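4.2 Cleaning and Oiling the Jondow Countertop

Read this section before the first use of the counter. For cutting and mounting, see section 3.

You need:
Two soft cloths
Mild dish soap
Tanguy care oil, 350 ml bottle

1. Remove all items from the counter and switch off the lamps under the wall cabinets.
2. Put a little soap in warm water. Make one cloth damp and press out the extra water.
3. Wipe along the grain, from one side to the other. Keep the cloth folded and press with a flat hand. 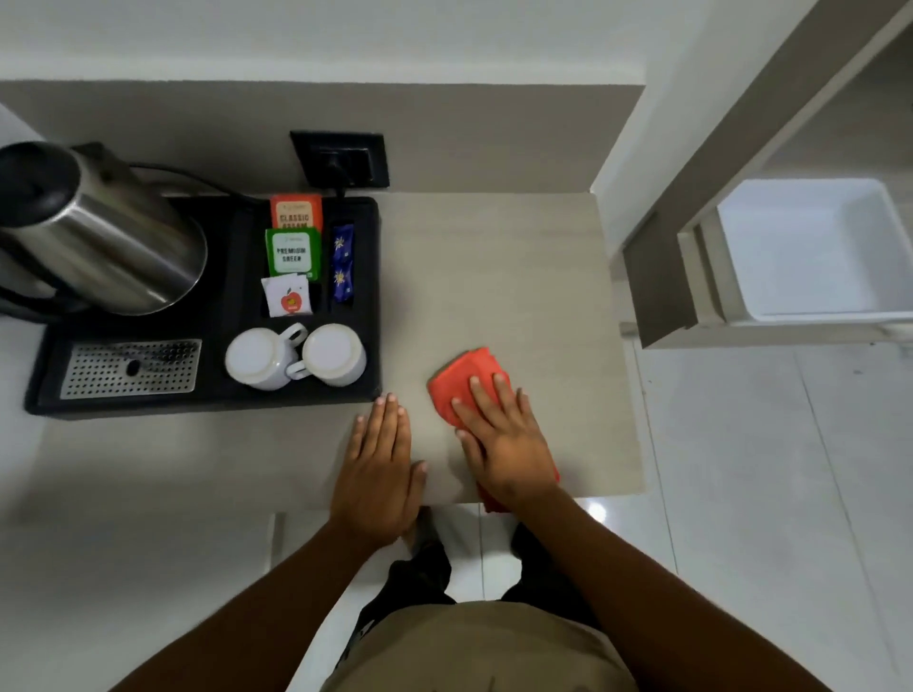 Fig. 7. Wiping the counter with a folded cloth.

4. Dry the counter with the second cloth. Wait 10 minutes before you continue.
5. Only for oiled counters: put a thin layer of oil on the surface and leave it for 19 hours. Do not place anything on it during this time.

Note: The oil can make the color a little darker. Please test it first on a hidden place, for example the underside.

CAUTION: Do not use steel wool, bleach or a steam cleaner. Cloths with oil can catch fire by themselves. Lay them flat outdoors to dry before you throw them away.

Repeat step 5 every January. If a stain stays after cleaning, do not sand it. Write to Dayana Marulanda at the Stovbridge service desk and give the number from the label under the counter.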